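플루섬, 공유 보관함 조례 시행 한 달… 분실물 382점, 찾아간 것은 35점

2025년 1월 31일 | 생활·지역

플루섬(Plutham) 시가 공공건물에 쌓인 주인 없는 물건을 정리하겠다며 이달 초 시행한 '공유 보관함 조례'가 첫 성적표를 받아 들었다. 시 생활행정과에 따르면 1월 한 달 동안 도서관과 주민센터, 시립수영장에서 접수된 물건은 382점이다. 이 가운데 주인이 찾아간 것은 35점에 그쳤다. 나머지는 여전히 시의 보호 아래 있다.

조례의 골자는 간단하다. 공공건물에 두고 간 물건은 종류와 값을 가리지 않고 플라스틱 상자에 담아 30일간 보관한다. 기한이 지나면 시가 처분하되, 그 전에 건당 한 장씩 접수증을 써야 한다. 볼펜 한 자루에도 접수증 한 장, 접수증을 쓰는 볼펜을 잃어버려도 접수증 한 장이다.

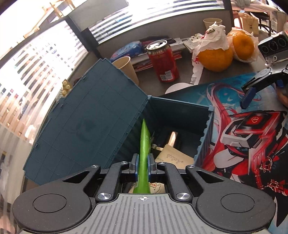
뚜껑이 열린 청회색 플라스틱 상자와 연두색의 길쭉한 물건.

업무를 맡은 엠멧 캘러웨이 주무관은 한 달 사이 접수 양식을 두 번 고쳤다고 했다. 첫 양식에는 '물건의 추정 용도' 항목이 있었는데, 담당자마다 적는 내용이 달라 검색이 되지 않았다. 두 번째 양식에서는 이 항목이 '기타'로 바뀌었고, 그 뒤로 접수된 물건은 대부분 '기타'로 분류됐다. 캘러웨이 주무관은 "분류가 한결 빨라졌다"고 평가했다.

물건을 찾으러 오는 쪽의 사정은 조금 다르다. 신청인은 잃어버린 장소와 날짜, 물건의 특징을 적고 신분증 사본을 붙여야 한다. 장갑 한 짝을 찾으러 주민센터에 들른 라트리스 슈마허 씨는 나머지 한 짝을 증빙으로 가져오라는 안내를 받았다. 집에 다녀온 슈마허 씨가 다시 창구에 섰을 때는 점심시간이었다. 장갑은 이튿날 돌려받았다. 그는 "새로 사는 게 빨랐겠지만 이미 버스를 네 번이나 탄 뒤였다"고 말했다.

예산도 논란거리다. 시는 보관 상자와 선반, 접수 프로그램을 마련하느라 지역 업체 쿨타르(Cultar)와 계약을 맺었다. 시의회에 제출된 자료를 보면 상자 주문량은 3000개다. 한 상자에 하나씩 담아도 지금 속도라면 반년 넘게 쓸 수 있는 양이다. 상자는 겹쳐 쌓을 수 있는 제품이지만, 조례 시행규칙이 '내용물을 위에서 확인할 수 있을 것'을 요구하고 있어 쌓지는 못한다. 시는 현재 시립수영장 2층 강당을 임시 보관실로 쓰고 있다. 강당에서 열리던 탁구 교실은 1층 복도로 옮겼다.

나우엘 베니테스 시의원은 지난 본회의에서 이 문제를 짚었다. 그는 "시민이 우산을 잃어버렸는데 탁구 교실까지 잃어버렸다"며 시행규칙을 손보자고 제안했다. 집행부는 검토하겠다고 답했고, 검토 기한은 따로 정하지 않았다. 다만 탁구 교실 수강생들에게는 공이 굴러 계단으로 떨어질 경우 분실물로 접수될 수 있다는 안내문이 나갔다.

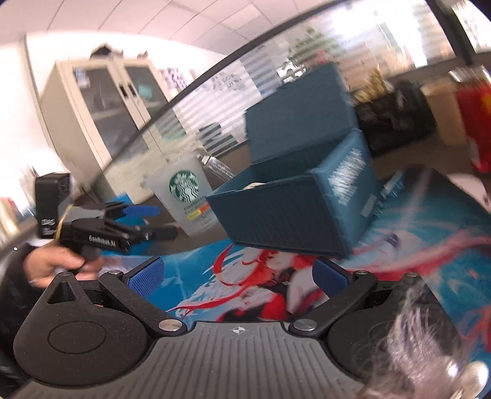

읽는 시간 2분

옆 도시 모타투라(Motatura)의 사례도 거론된다. 모타투라는 비슷한 제도를 먼저 도입했다가 보관 물품이 1029점에 이르자 기한을 30일에서 14일로 줄였다. 당시 실무를 맡았던 야르모 만니넨 전 과장은 기한을 줄인 뒤에도 찾아가는 비율에는 변화가 없었다고 전했다. 그는 플루섬에 해 줄 조언이 있느냐는 물음에 "선반부터 사지 말라"고 답했다. 플루섬은 지난주에 선반을 받았다.

주민 반응은 갈린다. 음베키(Mbeki) 거리에서 열쇠 가게를 하는 엠멧 마흐무드 씨는 조례를 반기는 편이다. 열쇠를 잃어버린 손님들이 서류를 쓰다 말고 가게로 온다는 것이다. 마흐무드 씨는 "1월이 원래 한산한 달인데 올해는 괜찮았다"고 했다. 반면 도서관 이용자 게시판에는 잠시 자리를 비운 사이 책갈피가 접수됐다는 글이 올라왔다. 도서관 측은 해당 책갈피가 규정에 따라 안전하게 보관되고 있다고 댓글을 달았다.

시는 다음 달부터 보관 기한이 끝나는 물건을 차례로 공개 매각할 계획이다. 쓸 만한 것은 경매에 부치고, 짝이 맞지 않는 장갑과 양말은 묶음으로 내놓는다. 매각 목록은 시청 1층 게시판에서 볼 수 있으며, 낙찰받은 물건은 당일 가져가야 한다. 강당에 두고 갈 경우 다시 접수 대상이 된다.

분실물 신청은 평일 오전 9시부터 오후 5시까지 각 주민센터 창구에서 받는다. 신청서 양식은 시청 누리집에서 내려받을 수 있고, 필기구는 각자 준비해야 한다.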